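Secondhand kitchen swap moves to the old Fülöp building, and yes, there will be parking

If you've been wondering why there was a line of people carrying casserole dishes down Cestovon Street on Tuesday evening, I can help you out, because I was in it. The kitchen swap has a new home! After all those years of squeezing into the hallway behind the library, the whole thing has packed up and gone over to the old Fülöp building, the one with the green doors where you used to be able to get your shoes fixed.

I went along for the first night mostly to get rid of a waffle iron. I came home with a different waffle iron. More on that in a minute.

For anyone new to town, the swap works like this. You bring kitchen things you don't use, you put them out on the tables, and you take home things you will use (or think you will, no judgment from me). No money changes hands and there are no tickets or points. You can bring one mug and leave with a stockpot. You can bring nothing at all, and plenty of people did, including a couple of students who were setting up their first apartment and looked like they'd won the lottery when they found a full set of soup bowls.

Lertchai Saengthong has been running it since the library days and he was in a very good mood, even with a tape gun in one hand and a phone ringing in the other. He told me the sign-in sheet had 243 names on it by the time the doors closed, and that the best night they ever had at the library was nowhere near that. "We used to have to ask people to breathe in so somebody could get by with a wok," he said. "Now I can see the back wall."

You really can. The main room is big and bright and has actual windows, and there's a second room off to the side for the small appliances, with outlets along the wall so you can plug a thing in before you commit to it. I can't tell you how much I love this. At the library you took your chances. I once carried a slow cooker eight blocks in the rain and found out at home that the only setting it had left was off.

The rent is the part I was nosy about, so I asked. The building belongs to Zarkham, the property company that bought up most of that block, and they're letting the swap have it for $360 a month through the end of the year. Lertchai says that's well under what the space would normally go for, and that he went in expecting a no. The money is coming from a donation jar, from the bake table (get the cardamom buns, get them early), and from a $2,000 grant from the neighborhood fund that came through in March. After the end of the year it's anybody's guess. He'd like to stay. Zarkham hasn't said one way or the other, and when I called their office I got a very polite person who took my number.

So what were people bringing? Baking pans, so many baking pans. Glass jars by the crate. A fondue set still in the box, which started a little tug of war between two women who turned out to live on the same floor of the same building and have now agreed to share it. Someone put out a pasta machine and it was gone before I'd finished saying the words "oh, a pasta machine."

And storage containers, of course, because every household in this country seems to have a cabinet that rains plastic when you open it. The swap has a firm rule on those now, and it's the only firm rule they've got: no lid, no table. If you bring a container it has to come with the lid that fits it, on it. Lertchai says they used to end every night with a trash bag of orphan lids and he's done with that life.

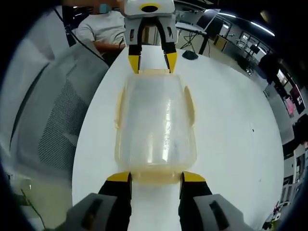
I also want to put in a word for the repair corner, which is new and which I think is going to end up being the best thing about the place. Two folks from Dutora, the little fix-it shop over by the bus station, have said they'll come by every swap night and look at whatever you bring them. Loose handles, frayed cords, the toaster that only does one side. They don't charge for looking, and if it needs a part they'll tell you what the part costs and let you decide. I handed over my old waffle iron with no hope at all and it took them less time than it takes me to make the batter. Loose wire in the hinge. Of course by then I had already claimed the other one, so I'm now a two-waffle-iron household, and if you know me you can expect an invitation to breakfast.

They were sharpening knives too, and the wait for that got pretty long. If you want yours done, go there first and browse after. Wrap them in a dish towel or put them in a box, please. One man walked in with a bread knife sticking out of his coat pocket and you never saw a crowd make room so fast.

Not everybody is thrilled about the move. I talked to a woman who's been coming since the very beginning and she said she misses the library, where her kids could sit and read while she dug through the muffin tins. The new place doesn't have much for little ones yet. There's a rug in one corner and a basket of wooden spoons and pot lids for them to bang on, which the kids thought was wonderful and the rest of us thought was fine for the first ten minutes. Lertchai says he'd be glad to have some picture books or a small table if anyone has one to spare.

It's also a longer walk if you're coming from the north side. The bus stops right at the corner, which helps, but it stops running earlier than you'd think, so check before you load yourself up with cast iron. If you're driving, there's a lot behind the building, and you get into it from the alley and not from Cestovon Street, which I learned by going around the block twice. The lot is free after 5. Before that you need a permit, and they do ticket.

A few things they asked me to pass along:

Please wash things before you bring them. You'd think this wouldn't need saying.

They can't take anything gas powered, pressure cookers with missing gaskets, or nonstick pans that are flaking. If you wouldn't cook your own eggs in it, leave it home and call the city about where to drop it off.

Big stuff, meaning anything you can't carry by yourself, needs a heads-up. Somebody arrived with a chest freezer in a pickup truck, and it was a lovely thought, but it had to go right back home. There's a corkboard by the door where you can post a card for things like that, and it was already half full when I left. I saw a card for a canning kettle, one for a bread machine, and one that just said "have too many plums."

They could use more hands for setup, which starts an hour before the doors open. It's mostly unfolding tables and putting like with like. You do get to see everything first, and helpers are allowed to set aside one item before the rest of us get in, so I fully expect that list to fill up once word gets out.

Oh, and bring your own bags! They ran out of boxes early on and I watched a very dignified older gentleman leave with a colander on his head and a stack of pie plates in his arms. He looked delighted with himself.

The swap will be open every Tuesday evening from here on, doors at 6, and they'll stay until the tables are clear or until Lertchai wants his dinner. Leftovers from each night get boxed up, and whatever hasn't found a home after a couple of weeks goes over to the shelter kitchen, who have first pick of the big pots anyway.

I'll be back next week with a gravy boat I've owned since my wedding and have used for gravy exactly never. It has a chip on the foot but it pours fine. If you want it, look for me near the bake table.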